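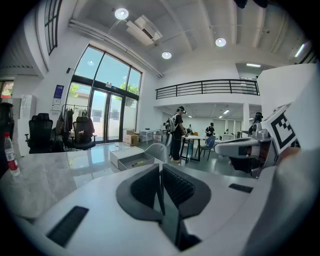 Perfume bench notebook, October, started 9.15 am

Third go at the fig leaf accord, working name still Chiba. Very happy with where the opening has got to! The green note has lost that snapped-bean smell that was bugging me all last month, and there's a milky, slightly coconutty thing coming up under it at the ten minute mark that I'd love to keep.

Formula is 3861 in the book. Changes from the previous one:

Stemone down by a third. It was shouting.
Gamma-octalactone up a touch for the milk.
Cis-3-hexenol left alone.
Iso E Super left alone.
Added a trace of violet leaf absolute, pre-diluted to one per cent in ethanol. It goes a long way, so please nobody use the ten per cent bottle by mistake. They sit next to each other on the shelf and the labels are the same colour (my fault, will relabel).

Weighed the lot by weight, not drops, into a 4 g trial. The violet leaf was the last thing in and I overshot it by one drop, so the real figure is in the margin of the formula sheet and the planned one is crossed out. I kept going anyway because it smelled so good over the beaker.

10.40 am. Strip notes. First spray is sharp and leafy, a bit like tearing a tomato stem, then it rounds off fast. The lactone is lovely. Cedar arrives earlier than I expected and dries everything out, and I think it wants something sappy to sit between the leaf and the wood. Tried holding a strip of the Burar base next to it (that's our old fir balsam and hay one, the jammy batch) and wow, yes. Fanned together they smell like a hot garden with the shed door open. Mixed nine parts Chiba to one part Burar in a small vial to see if it holds up as a blend. Vial is marked 391.

On the Burar base: it's very thick at the moment, the room's been cold. Stand the bottle in warm water for a few minutes before you try to pipette it or you'll be there all morning. There's 500 mL in the brown bottle and a bit more in the small one. Use up the small one first.

1.30 pm. Back from lunch with a fresh nose. The strip from this morning has gone mostly to wood and musk, with a faint sweet sap left over. The 391 strip is still properly figgy, and I'm a bit thrilled about it. Skin test on my left wrist with 391, right wrist with plain 3861. Left is warmer and fuller. Right is prettier in the first five minutes but goes thin, and there's a laundry sort of smell from the musk on my skin that I didn't get on paper. Might be the Habanolide, might be my hand cream. Will do it again tomorrow with no hand cream!

Other bits and pieces:

Dramine (the lavender and tonka one) has been maturing for 4 weeks and it's cleared beautifully. The haze from the tonka has dropped to the bottom, so chill it overnight and filter it before anyone decants. The smell has mellowed heaps. The lavender used to poke out like medicine and now it's soft and almost biscuity.

We're nearly out of dipropylene glycol. Also blotters, the narrow ones.

The fine scale drifted in the last place again after lunch. I re-levelled it and it settled, but check it with the calibration weight before doing anything with the strong materials.

4.50 pm. Left wrist still going, soft hay and a bit of green. Right wrist all but gone. Next trial: put the Burar in from the start at eight per cent, pull the cedar back by half, and see if a tiny bit of galbanum can hold the leaf up for longer. Both vials are in the dark cupboard, top shelf. Have a sniff and write what you get underneath, even if you hate it.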